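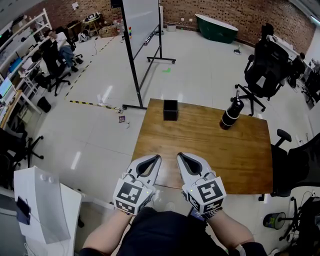
How do you teach a robot to tidy a table without having a robot in the room?
You let people do the tidying themselves, with a pair of grippers held in their own hands, and you record how the grippers move so a robot can learn from it later.

Sep 24, 2026 - The team at Urnavura has shared the first results from its Hamik study, and they make for cheerful reading if you have ever spent an afternoon steering a robot arm by remote control and wondering whether there was a kinder way to go about it.

The work is led by Ilari Keskinen, who started it in June with 12 people taking turns at the table. Each of them wore a gripper on either hand, so to speak, and did small everyday jobs like standing up a bottle that had been laid on its side. Printed black and white markers on the cubes behind the gripper fingers let the software work out where each hand is and which way it is pointing, and those paths become the lessons a robot arm is trained on.

Altogether the group kept 768 recordings. What the researchers really wanted to know was how many of them a robot needs before it gets the hang of a job, and here the answer was a pleasant surprise. A model trained on just 192 recordings, chosen so that the objects started in as many different spots as possible, did nearly as well on the bottle job as one trained on about 644 picked at random. On the fiddlier two-handed jobs the bigger set still came out ahead, and Keskinen is quite open about that.

"We had a favourite theory that more is always better, and we were a bit fond of it," he said. "Now we spend more of our time moving the bottle to a new spot before each go, and people seem to enjoy the session more as well, as they aren't doing the same thing over and over."

Vy Lưu, who looks after the training side, said the next step is to find out whether the same lessons carry over to a different arm. Her group has been trying them on the Flarkier, which has a shorter reach and tends to bump the table when it comes in low - a habit they are still working on. She would also like to test the method on softer things such as tea towels and shopping bags, where the starting shape is never quite the same twice.

The recordings will be offered to other labs through Vương, the group's shared library, once the labelling has been checked. Anyone who would like to take a turn with the grippers can leave their name at the Urnavura front desk, and no experience with robots is needed.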